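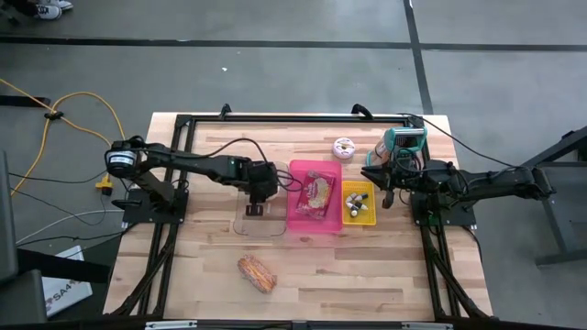 Đạt Lưu wanted it noted first that the Bronilmont clinic did not start with a plan for a mobile hearing service. It started with a list of 320 patients who had been referred for a hearing test and never got one.

"We called them," Lưu said. "Most had no ride. The test was free and the bus was the problem."

The clinic bought a used van in April and fitted it with a sound booth. It now stops in Baradum twice a month and in Zapata once, parking behind the library in one town and at the fire station in the other. A visit takes 40 minutes if there is wax to clear first, less if there isn't. By 15/11/2021 the van had tested 257 people, and more than half of them were over 70.

Lưu spends most stops at the intake table. "People say their family mumbles," he said. "Then they see the chart and get quiet for a minute."

Hearing aids are the harder part. The clinic's fund pays up to 600 dollars per patient, and a basic pair through its supplier, Julico, costs 1,000.
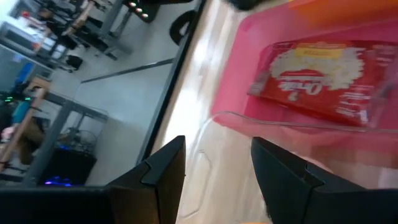 According to Lưu, the gap is where people drop out, and a payment plan of 20 dollars a month has brought a few of them back. He would like the fund to cover the full price for anyone living alone.

"Fitting is one visit," he said. "Getting used to them is four or five. If we skip those, the aids go in a drawer."

The van needs a new generator before winter — the old one is loud enough to spoil a test. Appointments for the Zapata stop can be made at the clinic's front desk or by phone.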